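Prisanard Community House - Progress report to the Kurkex Fund
Report date: April 28, 2019
Grant purpose: weekly cooked lunch, cookery sessions and repairs to the ground floor

1. Where we are

The lunch has run every week since the start of the grant, apart from one week when the boiler failed and we could not open. We gave out cold packed lunches at the door that day and have counted it as a part session in our records.

We have now served 600 meals. The target in our application was for the whole of the first year, so we are ahead of where we said we would be. Most of the growth came after the surgery on Kwak Road began handing out our leaflet. Before that nearly everyone who came had heard about us from a neighbour.

The people who come are mostly over sixty and living alone, which is what we expected. We did not expect the number of parents with children under school age. They tend to arrive late, eat quickly and leave before the tea goes round. We have moved the serving time forward by half an hour so that they can be home for naps, and this has made the room busier at the start and quieter at the end.

2. Building work

The ground floor repairs are finished except for the back door, which still sticks. The contractor has been back once and will come again when the frame has had a dry spell to settle.

The damp in the dining room was worse than the survey suggested. Some of the plaster had to come off down to the brick, and we lost use of that room for longer than planned. During that time we served in the hall, with people eating at the folding tables we normally keep for the jumble sale. It was cramped but everyone was fed.
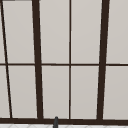

We asked for three quotes for the plastering and took the middle one. The cheapest firm could not start until September, and we did not want to go through the summer with bare walls. The extra cost was met from our own reserves and does not appear in the grant accounts.

The new extractor has been fitted and tested. The old one had been patched so many times that the electrician advised against moving it. We also had two sockets put in at worktop height, so the urn no longer needs an extension lead across the floor.

3. Cookery sessions

We said we would run a set of cookery sessions for people who want to cook more at home on a small budget. The first block has been completed. There were 12 places and all of them were taken. Two people dropped out part way through, one because of a change in working hours and one without giving a reason. Both places were filled from the waiting list.

Each session covers one main dish that can be made with a single pan, and something to do with the leftovers. The most popular were the lentil soup and the potato cakes. The fish pie went less well. It took too long, and several people told us they would not buy the fish.

We had planned to hand out printed recipe cards. The first set was too wordy, and people were copying the main points onto the back of an envelope. We have cut the cards down to a list of ingredients and a few short steps, in larger type.

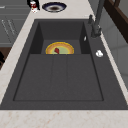 Plate in the sink.

Washing up is shared at the end of each session. This was not in the original plan, but it has turned out to be when people talk most, and we now allow 20 minutes for it before the room has to be locked.

4. Food supply and waste

Most of our dry goods come from Pukuter Wholesale, who deliver once a fortnight. Prices for rice and tinned tomatoes have gone up since we wrote the budget. We have dealt with this by buying larger sacks and storing them in the cupboard under the stairs, which had to be lined first.

Vegetables come from the allotments when there are any to spare, and otherwise from the market. The winter supply was thin and we relied a good deal on carrots and cabbage. We had a few complaints about this, which were fair.

Very little cooked food is thrown away. What is left goes home with people in tubs, and peelings go back to the allotments. The main waste is bread - we are given more than we can use, and it does not keep. We have agreed to take a smaller bread delivery from next month.

5. Money

Spending is in line with the budget overall. Food is slightly over and printing is well under. The building heading is fully spent.

We have 2,000 pounds left under the equipment heading. We had meant to spend it on a second cooker, but the supply to the kitchen would need upgrading first and that is outside the grant. We would like your agreement to use the money for a larger fridge and a trolley for carrying plates to the dining room. Quotes for both are attached to the accounts.

6. Difficulties

Transport is still the main problem. The bus that stops nearest to us no longer runs in the middle of the day, and some of our older regulars have stopped coming as a result. We have tried sharing lifts, which works for some and depends heavily on two drivers. If either is away, people miss their lunch.

Opening hours are the other one. We are asked often for a second day. We cannot offer it with the staff hours we have, and we have told people so.

7. Next period

Lunches will carry on weekly through the summer. The second block of cookery sessions starts in September, with booking open a month before. We will repaint the dining room once the plaster is fully dry, and we will send a short note when the back door has been put right.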